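Imprimer cette page | Envoyer par e-mail

Holetti - cellule de préparation pour petites séries
Fiche produit, mise à jour du 21 novembre 2020

Holetti prépare des assortiments sur panneau perforé : fruits, flacons, pièces légères, tout ce qui se prend entre deux doigts sans se plaindre. La cellule se loge dans un atelier existant, à condition que l'atelier ait renoncé à l'armoire du fond, celle dont la clé a disparu.

Le constructeur, Stulta, la livre réglée pour une seule famille de produits. Les suivantes s'apprennent d'abord en simulation, sur l'ordinateur du bureau, ce qui permet de rater une prise sans appeler le nettoyage. On transfère ensuite le programme à la cellule réelle, et c'est là que l'équipe du matin retrouve son utilité.

Ce qui est livré
- le bras et sa pince à deux doigts
- le panneau perforé et 3 jeux de butées
- le poste de simulation, licence comprise pour 6 utilisateurs
- un arrêt d'urgence rouge, que tout le monde essaiera le premier jour

Ce qui change pour les équipes
Chez Janssen, où la cellule tourne depuis octobre, les préparateurs ne remplissent plus les plateaux. Ils règlent les butées, contrôlent les lots et discutent avec l'écran, lequel répond surtout par des codes. Le poste s'appelle désormais « conducteur de cellule ». La fiche de paie a mis un peu plus longtemps à l'apprendre.

Les gestes répétitifs ont bien diminué, et les épaules s'en portent mieux. En contrepartie, on reste davantage assis, et la chaise fournie n'est pas notre meilleure idée (une autre est disponible en option, réf. 412). Prévoyez deux jours de formation par personne. Le second sert à désapprendre ce qu'on a deviné tout seul à la fin du premier.

Une approche, vue du poste de simulation
La banane est l'objet d'essai favori de nos clients : courbe, fragile, et chacun a un avis sur la façon de la tenir. Le rendu se règle pendant que la pince est ouverte, et les ombres sur le panneau aident à juger la hauteur. 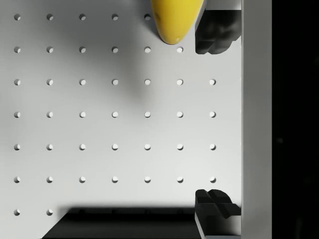 Entretien et pièces
Un passage de chiffon sur les doigts à chaque changement d'équipe. Graissage toutes les 3000 heures, par un technicien ou par quelqu'un qui a lu la notice jusqu'au bout, profil plus rare. Les doigts de rechange se commandent par paire, même si un seul est tombé derrière l'établi.

Le modèle Jerkwood, plus ancien, accepte les mêmes doigts mais pas les mêmes butées. Nous le regrettons autant que vous.

Contact commercial : Annelore Rathjen, sur devis uniquement.

Imprimer | Envoyer à un collègue

Commentaires

prep_nuit
On l'a depuis un mois. Je ne regrette pas les plateaux, je regrette un peu la radio - on doit entendre les alarmes, paraît-il.

Solveig M.
Est-ce que le poste de simulation tourne sur un portable ? Notre bureau est déjà occupé par l'imprimante.

Annelore Rathjen
@Solveig M. Oui, avec une carte graphique correcte. Pour l'imprimante, je ne peux rien faire.

atelier_b
Confirmation pour la chaise. Prenez l'option.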